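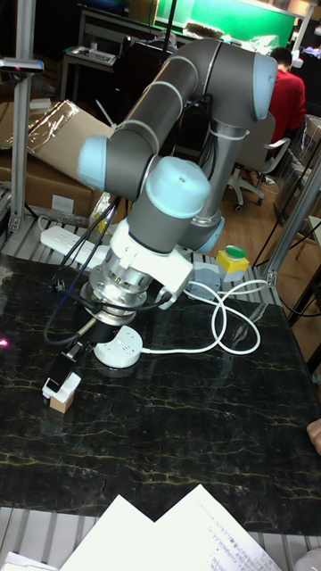 Preparing a Shared Workroom for Reservation and Use

Werkatero Member Services

This guide explains how to reserve a shared workroom at Werkatero, set it up for a group session, and return it in proper order. It applies to all members and to outside groups admitted under a guest agreement. Please read the whole page before submitting a first request.

Before you begin

You will need a current member number, the name of the person responsible for the session, and an estimate of attendance. Groups using the Merkeo booking system for the first time must also set a password, which may take several minutes to become active.

The person responsible must be present from the opening of the room until it is locked. This duty may be handed to another member only if the front office has been told beforehand.

Step 1. Choose a room

Room 3 is suited to small meetings and quiet bench work. Room 100 has movable tables and a sink. Room 102 is the largest and is divided by a folding partition, which must be opened and closed by staff. Groups that expect to use both halves should say so in the request.

Noise carries between rooms 100 and 102. Sessions that involve hammering, amplified speech, or music are scheduled in the evening, after 6:00 p.m.

Step 2. Submit the request

Sign in to Merkeo and select "New reservation." Enter the start time at which you need to be inside the room, including any time for setup. The session title is shown on the hallway display, so do not enter personal details in that field.

If the room is taken, the system will offer to place the request on a waiting list. Requests on the list are handled in the order received. Requests for September open earlier than those for other months and should be made as soon as the schedule is posted.

A confirmation message will be sent to the address on file. If none has arrived by the next working morning, contact Telma Godoy in the reservations office. Please do not submit the request a second time.

Step 3. Arrange the room

Collect the key card from the front desk and sign the register. Tables may be moved, but they must be lifted by two people and never dragged. Keep a clear path to both doors, and leave the wall panel beside the light switches uncovered at all times.

Extension cords are available from the desk. Run them along the wall and tape them down wherever people will walk. Cords brought from outside must carry a current inspection tag.

Food is allowed in Room 100 only. Water in closed bottles is allowed throughout.

Step 4. Close the session

Begin closing at least 15 minutes before the reservation ends. Wipe the tables with the cleaner kept under the sink or at the front desk. Return furniture to the layout posted inside the door. Sort waste into the marked bins, and take oversized cardboard to the loading area.

Turn off the lights, check that the windows are latched, and return the key card. A lost card should be reported the same day so that it can be canceled.

Changes and cancellations

A reservation may be changed in Merkeo until noon on the day before the session. After that time, call the front office at extension 179. Groups that miss a session without notice will be asked to speak with Tainá Rocha, Member Services, before booking again.

Damage or missing items should be noted in the register, with the room number and the time. Urgent faults, including leaks and loss of power, must be reported to the front desk at once.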